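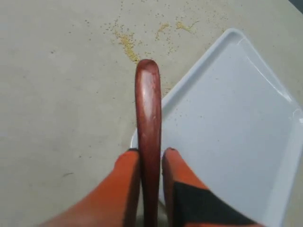
Measuring fine grain by the spoonful

Small grains such as millet and couscous behave more like a liquid than a solid when they are lifted. A spoon that is pushed in steeply displaces the heap before it fills, and any grain above the rim slides off on the way to the tray.

The Alemneh kitchen notes now recommend the following. Fill the bowl to a finger's width below the rim. Use a spoon with an oval bowl and a long, slim handle, held near the top. Enter at the side of the heap, turn the spoon level under the surface, then pause before lifting. Stray grains are swept up with a dry brush – a damp cloth makes them stick.

For recipes given by weight, spoons are a poor substitute for scales. The Gravmont store jar holds 400 g when level; refilled by spoon in February, it took 357 g before anyone called it full.

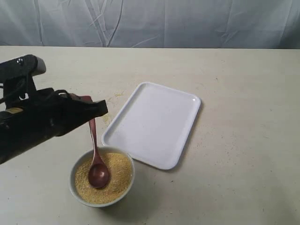
Eldana Tilahun writes that the pause matters less than the speed of the lift, and that she gets a steadier measure by tapping the handle once while the spoon is still over the bowl. The notes will carry both methods until the next issue.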